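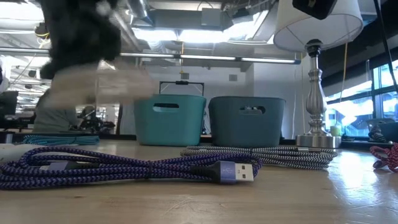
Braided cables on the table.

Cables, Cords and Chargers: Getting the Drawer Under Control

Most homes have one drawer, box or bag where cords go after they leave the wall. Ours was in the hallway, and by last October it would not close. These are the things that worked when we emptied it, along with a few that readers of the Linovcombe household page sent in afterward.

Start by taking everything out

Sort on a large surface such as the dining table. Do it in daylight if you can, because black plugs all look the same under a lamp. Lay cables out by the plug at the end, not by color or length. The usual groups in a house are USB, phone and tablet, video, network, audio, and power cords with a wall plug. Anything you can't name goes in its own pile. Leave that pile until last.

Power bricks should be sorted separately. Read the small print on each one and look for the output line, which gives volts (V) and amps (A). If you know what device it belongs to, write the name on a piece of masking tape and stick it on the brick right away. If you don't know, write the volts and amps on the tape in large figures so you never have to squint at it again.

What to throw out

Go over each cable with your fingers from one end to the other. Get rid of it if you find:

Bare wire or cracks in the jacket, anywhere along the length.
A plug that wobbles in its housing or has bent contacts.
Green or white crust on the metal.
Brown or melted spots near either end.
A kink that stays sharp after you straighten it.

Electrical tape over a split is not a repair on anything that carries house current. Cut the cord so that it can't be picked up and used again, after making sure it is unplugged from everything.

Don't put old cables in the trash or the curbside bin. They wrap around the machinery at sorting plants. Many towns take them with small electronics, and some hardware stores keep a bin by the door. Call first, as the rules change.

How many to keep

Two spares of each kind you still use is plenty. One is enough for anything you use less than once a year. We started with 84 cables and cords and kept 40, and I have only had to go out and buy one since, a printer cord.

Coiling

Wrapping a cable around your hand and elbow puts a twist in it with every turn. After a few months the cable won't lie flat, and the wires inside start to break near the plugs. Use the over-under method instead. Make the first loop the normal way. For the second, roll the cable between thumb and finger so that the loop turns under itself. Alternate until you reach the end. It feels awkward for the first 10 minutes and then your hands learn it.

Keep the loops about as wide as a saucer for thin cables and a dinner plate for extension cords. Thick cords don't like small circles. Leave the last few inches at each end free so nothing pulls on the plug.

Don't wind a charger cord tightly around its brick. The bend where the cord leaves the brick is the place it nearly always fails. Leave a small slack loop there first, then wrap loosely.

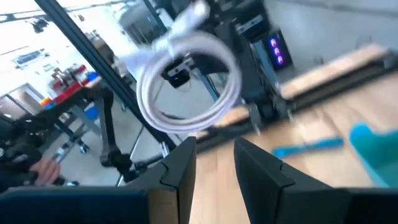

Ties are a matter of taste. The twist ties that come with new cables are fine for light ones and cost nothing, so save them in a jar. Check that the wire inside has not poked through the end. Hook-and-loop strips last longer and can be cut to length. Zip ties are good behind a desk where nothing moves, but they get pulled too tight and you need cutters to get them off. Rubber bands dry out and stick to the jacket, and I have stopped using them.

Hadiza Ekwueme wrote in to say she uses strips cut from old bicycle inner tubes for her heavy extension cords. I tried it. They grip well, though they left black marks on a white cord.

Labels

Label both ends of anything that runs behind furniture. A fold of masking tape makes a small flag, and pencil lasts longer on it than most pens. Write the device, not the type of cable: "scanner" is more use than "USB." Bread bag tags also work on thin cords and can be moved from one to another.

Storage

Small bags with a zipper, one kind of cable to a bag, standing upright in a shoebox like file folders. This beats a drawer with dividers, which we had before, as the dividers were never the right size. Cardboard tubes from paper towels hold one cord each and can be stacked on their sides. Burnon sells a divided case for this purpose, and it is well made, but the shoebox does the same job.

Keep the box somewhere dry with a steady temperature. An attic is too hot in summer and will make plastic jackets sticky. Garages are all right for outdoor cords if they hang on a wide hook. A nail is too narrow and puts a dent in the coil.

Cleaning

Wipe jackets with a cloth that has been wrung out in warm water with a drop of dish soap, then with a dry one. Unplug first, and keep water away from the ends. For sticky residue from old tape, put a little rubbing alcohol on a cotton ball and test it on an inch of cable before doing the rest. Braided cables hold dust and pet hair. A dry toothbrush gets most of it off – brush along the cable, since brushing across it raises fuzz.

Lint in a phone's charging port is often mistaken for a bad cable. Turn the phone off and ease the lint out with a wooden toothpick. Never use a pin.

The pile you can't name

Put it in a bag, write the month on it, and leave it in a closet until spring. If you have not gone looking for anything in it by then, recycle the lot. Till Stüber points out that cordless drills and old cameras are the usual owners, so check those before the bag goes out – mine turned out to have the charger for the beard trimmer in it.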